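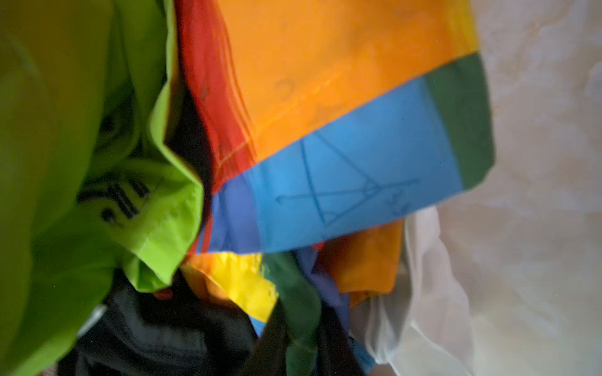

Figure 3. Garments in a mixed pile. Bright green, orange, red and blue fabric, with pen-like lines on the blue panel and part of a black print caught in a fold of the green.

4.2 Mixed piles and the problem of marks

Most of the textile sorting literature treats color as the first cut. You pull the darks, you pull the whites, whatever is left goes in a middle heap. This works fine for bed linens and work uniforms. It works badly for the donated clothing we looked at in Wavinton, where a lot of the stock is outerwear from the eighties and later, panelled in three or four strong colors. The earliest care label we could read was dated 1983. Many had no label left at all.

Color blocking causes two kinds of trouble. First, one garment can look like several. A sorter reaching into a pile sees an orange area and a blue area and has to decide if they belong together before pulling. A seam helps here: where stitching is visible along the border of a panel, sorters made the call faster and were less likely to tug on two items at once. Where the border was under a fold they mostly guessed. Second, two garments can look like one, esp. when a sleeve is tucked under a neighbor.

Marks are the other issue. We use "mark" for anything on the cloth surface that was not dyed or woven in – prints, pen lines, smudges, iron-ons, name tags. In the Prieto scheme, marks are split in 2 classes, intended and unintended. We kept the split but found it hard to apply in practice. Drawn lines on a panel might be a child's doodle, or a tailor's chalk-up, or decoration someone was proud of. Same with small dark spots, which get logged as soil by one sorter and as wear by the next. Partial prints are worse. If only some strokes of a letter show at a crease, the sorter cannot tell text from graphic and the item has to be opened out flat, which costs time.

Total items logged over the collection period: 2940. April was the heaviest month by far, spring closet cleaning we assume. Items with any mark at all went to a second table for a closer look. This was not in the orignal plan and the second table was added after the first few batches, so early counts of marked items are probably low. We did not go back and redo them.

4.3 The sorting area

Layout matters more than expected. Sorters working over a dark surface missed black pieces lying deep in the pile, and these turned up at the end, stuck to something else. A pale surface fixed most of that. White cloth on a pale surface is then the harder case, but edges still throw enough shadow to find.

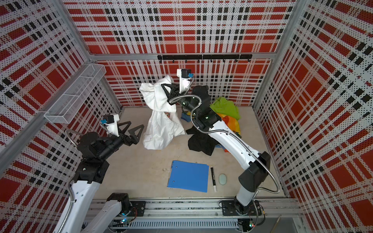
Wall storage was the other change. Hooks for anything long, a wire basket for the small stuff – both within arm's reach, so nothing has to be set down on the work surface where it gets mixed in with the next batch. We tried Skekero hooks and a Brandar bin at first. The bin was too deep and socks stayed at the bottom of it between batches. Shallow and narrow is better. Office items are a known nuisance in this kind of stock (pens and paper clips come out of pockets constantly) and need a place of their own, otherwise they drift under the cloth and leave new marks on it. At least one ink stain in our log was made this way, after intake, and is excluded from Table 3.

Strong patterns near the work surface did not bother the sorters we asked. They look down, mostly. Lighting from above was kept even so that a fold would not read as a stain, altough on shiny fabric the highlights still cause trouble. A green nylon-type shell can run from pale yellow-green on top of a roll to olive in the dip, and two sorters gave the same jacket different color codes for that reason. We now code color from a flat area only, away from folds, and note the second color if there is one.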